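The shirt I can't throw out

September 19, 2021

I have been meaning to write about clothes for ages, and every time I sit down to do it I end up making soup instead. But the weather has turned, the big cupboard on the landing has been emptied on to the bed for its autumn sort, and I am hiding from it in the kitchen with a cup of tea, so now seems as good a moment as any.

My aunt Rodica (Rodica Ciobanu to the bank and the dentist, Auntie Ro to everybody else) kept what she called the second-life drawer. It was the bottom one in the hall chest and it stuck terribly in damp weather. Into it went anything that had stopped being one thing and hadn't yet become another: shirts with no collars, a single pillowcase, the good half of a skirt. When I stayed with her as a girl I was allowed to rummage in it on wet afternoons, and I made some truly dreadful dolls' coats out of what I found there. She wore one of them pinned to her cardigan all the way to the shops, bless her.

I've had my own version of that drawer for 20 years now, though mine is really two carrier bags and a hatbox. Most of what's in there I could let go of quite happily. The old curtain lining can go. The gym things can certainly go, they were never very busy to begin with. But there is a work shirt of my father's that I have moved house with five times, and I still haven't mended it, cut it up or given it away.

He wore it for the garden. The elbows went first, and then the left cuff, which he would chew when he was thinking (he denied this all his life). My mother patched it once with a bit of deckchair canvas and he was so pleased that he went round to show Bleddyn Pritchard next door, who was in the bath at the time and had to admire it through the window.
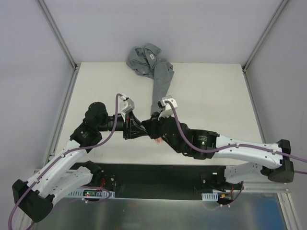 Last June I took it along to the mending evening that Fotini Gkikas runs above the bakery. I'd put off going for months because I imagined everyone would be terribly good at it, and some of them are — there's a woman called Irja Tuominen who darns so finely that you have to hold the sock up to the light to find the place. But there was also a young man sewing a button on to his trousers, and he managed to sew it through to the other side, so I felt much better.

Fotini had a good look at the shirt and asked me what I wanted it to be. I had no idea! I'd only ever thought about what was wrong with it. She said I could turn the cuffs, or take the sleeves off altogether and use them to patch the body, or I could leave it be and hang it on the back of a door. She didn't seem to mind which, and she went off to see to the kettle and left me with it for the best part of an hour.

I came home having done 5 centimetres of very wobbly running stitch along one elbow. I have done a little more since, mostly in front of the television, and I unpicked half of that because I'd caught the front to the back. Bogdan, our cat, has slept on it twice and pulled a thread, so that will need seeing to as well.

If you've got something similar lurking at the bottom of a bag, I'd recommend a longer needle than you think you need and proper cotton thread, the kind that doesn't squeak. Wash the thing first. Cut your patch bigger than the hole by a good thumb's width all round, and tack it down before you start, even if you're impatient. I am always impatient and I always regret it.

Anyway, the tea has gone cold and the bed is still covered in jumpers, and I shall have to clear it before I can sleep in it. I'll put the shirt back in the hatbox for tonight and have another go at that elbow after supper tomorrow.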